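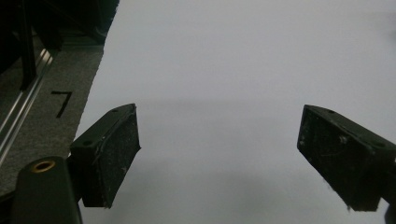 Trundwood have agreed a fee with Prulau for Ohemaa Issahaku, and the forward is due for her medical in the morning. I've been asking people at both clubs about it since February, so let me put what I have in one thread. None of it is signed yet. As of tonight the contract might as well be blank, so please don't buy the shirt.

1/ The fee is undisclosed and I'm told it will stay that way. Prulau wanted all of it up front. They settled for half now and half next summer, plus a sell-on clause. Trundwood's first bid was turned down the same afternoon it went in.

2/ Issahaku scored 16 league goals last season, 13 of them from open play. She missed the last month with a calf strain and still finished as Prulau's top scorer. The calf is the main thing the Trundwood doctors will look at.

3/ Steka were in for her too. They offered better wages but couldn't promise she would start through the middle. She played wide for most of her first year at Prulau and didn't enjoy it. Her agent made that clear to every club that called.

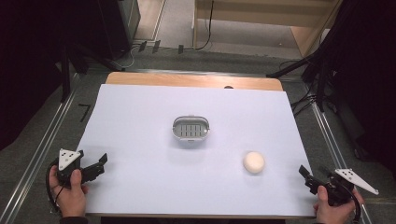 4/ Where she fits. Aslak Söderlund plays one striker and wants her to press from the front. Last season that job went to Yuzhen Deng, who is a good passer but not quick. I expect Deng to drop in behind Issahaku, with Baoshan Long moving out to the left.

5/ That leaves the number 7 shirt. Long has it now. Issahaku wore it at Prulau and has asked for it, from what I hear. The club told her it isn't available. I don't think it will hold anything up.

6/ Söderlund was asked about her after the friendly and gave a short answer: "She's a player we like. She belongs to another club." He said the same about Deng last year, and she signed that week.

7/ On money. Trundwood have to move a player out before they can register another one after this. The likeliest to go is Zihan Lü, who has 2 years left on her deal and started only a handful of games. Steka have asked about a loan. Trundwood would prefer to sell.
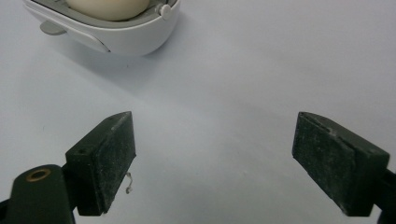
Lü's side are in no hurry. She likes the area, she is settled, and she thinks she can win her place back if Long moves wide and gets hurt again. I wouldn't rule out her staying until the window shuts and then going on a short loan.

8/ A few of you asked about a goalkeeper. There's no deal close. They looked at two in the spring and both signed new contracts where they were. The plan for now is to start the season with what they have.

9/ Timing. Medical first thing, then the paperwork. If it goes through by noon she can train with the squad before the trip to Steka. She won't start that game – maybe the last 20 minutes off the bench if the calf is fine.

10/ I'll add to this thread when the medical is done. Replies are open, but I can't tell you the fee because I don't have it.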